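Monden
Open calls

Operators wanted for remote control of a robot hand (part-time, two places)

Monden is looking for two people who will show our robots how to do ordinary household tasks. The work is done by remote control: you wear a glove and hold a tracker, and the robot arm and its hand follow your movements. Every task you complete is recorded, and our learning team uses the recordings to train the robot to do the same task alone.

No technical education is necessary. We had good experience with people who came from sewing, dental laboratories, kitchens and music. What matters for us is a calm hand, and patience when the same movement must be repeated many times in one afternoon.

The project

The project has the name Bravach and is concerned with laundry and cleaning. The robot shall learn to take hold of bottles, boxes and cloths, to turn them, to pour from them and to put them back. We buy the products in different countries, so that the robot meets many shapes and labels. For some of these the grip is the difficult part. A full bottle with smooth sides can turn in the fingers when it is lifted, and the operator must feel where the thumb should go before closing the hand.

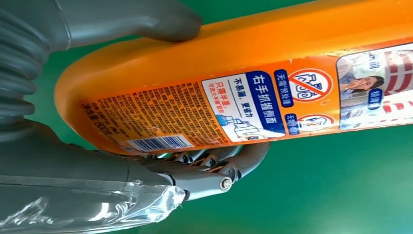 Bravach, wrist camera: thumb on top of the bottle, fingers curled underneath.

You will see this same view on your screen during the work, together with a second view from the side of the table. Most new operators need a few days until they trust the wrist view. At the beginning the hand closes too early or too far to one side, and this is fully normal. We do not throw away the attempts that fail. They are marked and kept separately, and you will learn how to mark them.

Your tasks

Carrying out tasks by glove and tracker, following a written plan for the day
Placing the objects on the table in the starting positions which the plan gives
Marking each recording as good, doubtful or failed, with a short comment
Guiding the arm directly by hand in some sessions, for movements that are not easy to show from a distance
Checking the screws and the tendons of the hand before the first session and reporting anything loose
Telling us when a task is badly designed (we ask for this seriously)

What you should bring

Good eyesight, with or without glasses
Steady use of both hands. Left-handed persons are very welcome
English sufficient to read a plan and write a comment of one or two sentences
Readiness to sit or stand at the same place for up to 50 minutes at a time, with a break after it
Reading knowledge of Chinese is an advantage, as a part of our products carries only Chinese labels, but it is not required

Experience with computer games or model aircraft is nice to have. Please do not worry if you have none.

What we offer

A contract of 500 hours, which can be divided over the months as you and the team agree. Training is paid from the first hour. The shifts are in the morning, from 8.30, or in the afternoon, from 13.00, and we try not to change them at short notice. You get your own glove in your size. Travel costs by bus or train are paid back on presentation of the tickets.

The recordings contain the movements of your hand and what the cameras on the robot and at the table see. Your face is not recorded and your name is not stored together with the data. Before you sign, you receive a sheet which explains this in detail, and you may take it home.

Place of work

The laboratory is in the Greco building at Lodgate, on the ground floor, with step-free entrance. The table can be raised and lowered. If you need another adjustment, write it in your application and we will look for a solution before the trial session.

How to apply

Send us a short letter (half a page is enough) and a list of your previous jobs. A photograph is not wished. Please write which shift you prefer and from when you are free. The start is planned for July.

Suitable applicants are invited for a trial session of one hour, for which we pay also. You will try the glove on a simple task and afterwards see your own recording. There is no pass mark in this hour; we want to see how you work, and you should see if the work pleases you.

Please give the reference 295 in the subject line of your message. Applications without the reference may reach us with delay.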